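Organizing a Long-Format Film Marathon: Guidance for Community Hosts

The Ovstead Film Society receives regular requests for advice from members who wish to screen an entire film series over a single weekend. The following steps are based on the procedure used for the society's June screening of the Nerell cycle and may be adapted to any series of similar length.

Step 1. Calculate the total running time

Add the running times of all the films, including end credits. The Nerell cycle, in its extended edition, comes to 737 minutes. Decide at this stage whether you will show the theatrical or the extended versions, and state the choice clearly in your invitation. Guests who know a series well often have firm views on the matter.

Step 2. Divide the program into sessions

No session should run longer than 290 minutes without a meal break. Place each break between films wherever possible. If a film must be interrupted, select the point in advance by watching it through and noting the time code – a change of location is usually suitable. Tahmineh Khosravi, who prepared the June program, recommends printing the session times on one sheet and posting it beside the door.

Step 3. Prepare the room

Test the player, the sound and the subtitles on the evening before. Seat guests so that the shortest sight line is at least twice the width of the screen. Cushions may be placed on the floor in front of the first row, provided that a clear path to the exit is kept.
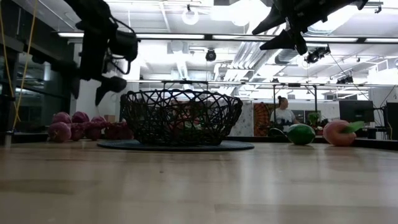
Wire basket on a round dark blue mat, with toy onions to the left.

Step 4. Plan the intermissions

Allow 11 minutes for a short intermission and a full hour for a meal. Begin each film at the posted time, even if some guests have not returned. Discussion of later films should be held back until everyone has seen them, as many guests will be new to the story.

Step 5. Keep a record

After the final film, ask guests to complete a brief response form. Ardalan Bahrami's form for the Astineck group asks for a favorite film, a least favorite film and any comments on the schedule. The society received 91 completed forms in June, and the most frequent request was for a later start on the second morning. Sessions on that day will now begin at 10:30 a.m.

Hosts who need a blank program sheet may request one from the society's office.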